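Paper Bags in the House: How I Use Them Again

In my kitchen in Uslow there is one drawer only for paper bags from the grocery store. My mother kept them, and I learned it from her. Below are the ways which work well for me.

Keep them flat

Shake the bag out over the sink and look into the corners for crumbs. Fold it on the old lines and put it under something heavy for one night. I keep 8 large bags and recycle the others, otherwise the drawer does not close.

Ripening fruit

Put hard avocados or pears in a bag with one banana and close the top two times. Look every morning. In December my kitchen is cold, and the pears can need five days. Do not use a plastic bag for this, the fruit becomes wet and gets mold.

Drying herbs

Tie mint or oregano in a small bunch and hang it inside the bag with the stems up. Make several holes in the sides with a pencil. The leaves fall to the bottom and you do not need to sweep the floor. My neighbor Anum Khokhar does the same with coriander seeds.

A basket for small things

Fold the top edge outward, two or three times, so the bag becomes low and wide. It does not have to be pretty. I put one on any flat place, also on the lid of a storage bin, and small toys, socks without a pair and hair clips go into it during the day. In the evening each person takes out what is theirs.

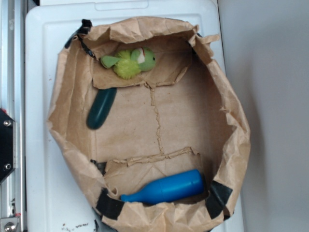
Covering school books

Cut the bag open along the seam and cut away the bottom. Iron the paper on low heat, without steam. Put the printed side toward the book. Liv Sjögren wrote to me that she also uses this paper for sending parcels, with strong tape on the corners.

When to throw it away

A bag with oil or meat juice on it should not be used again. Clean and dry ones go with the paper recycling. I tear the old ones into strips for the compost, and mix them with vegetable peels.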